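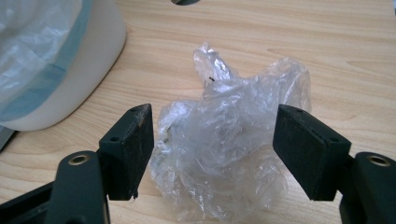
Automação da triagem de embalagens na Limarlow

A automação da triagem na Limarlow, empresa de recondicionamento de embalagens, designa a transferência para garras de dois dedos da recolha de película plástica nas mesas de desembalagem. O sistema, denominado Vevum, entrou em serviço em fevereiro em 4 postos.

A película transparente é um material difícil de manipular: deforma-se ao contacto, reflete a luz e deixa ver a superfície de apoio, o que prejudica a deteção dos contornos.

Efeitos no trabalho

Dos 26 operadores da secção, três passaram à supervisão das células. Os restantes mantêm a desembalagem manual e tratam as peças rejeitadas. Segundo o relatório interno de Ruba Saab, diminuíram os movimentos repetitivos do punho, mas aumentou o tempo de vigilância em pé. A formação inclui a substituição das almofadas de contacto e a paragem de emergência.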